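I cooked staff lunches at Severo for years, and since August I've spent most shifts at a desk, telling a simulated robot arm how a kitchen works. Thread, because people at the Busdale site keep asking me if it's coming for their jobs!

Fridge first. The arm has to line up with that long bar handle before anything else can happen, and I never once thought about how I open a fridge.

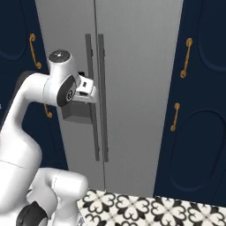 2 min read

So what changed? My knees are happier, for one. But we used to be loud in there, and now I wear headphones and type notes like "come in lower next to the cup." I miss the yelling (a bit).

Counter work is where the cooks get opinionated. Ryszard wants every bottle left where a human would leave it, right at the back by the tiles, and he's right, the arm needs to learn our mess.

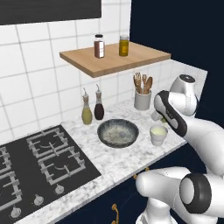 And that's the part management didn't see coming, I think. The folks who know the job best are the ones slowing it down and asking questions. We got 29 tasks on the first list and argued over nearly all of them. Jarosław wants training hours paid at the cook rate, and I'm with him.

Pantry is this week. Doors, shelves, drawers, reaching in under the top shelf. I could do it half asleep at 5 a.m., and writing it down took me two days.

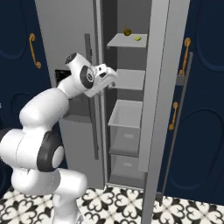
Renata Tomaszewski: ok but who gets the desk jobs? There were six of us on mornings and I only hear about two chairs.

Fair, and I don't have a good answer. I asked for a rotation so everybody gets a turn at the desk, and the meeting on it is Thursday. Come with me?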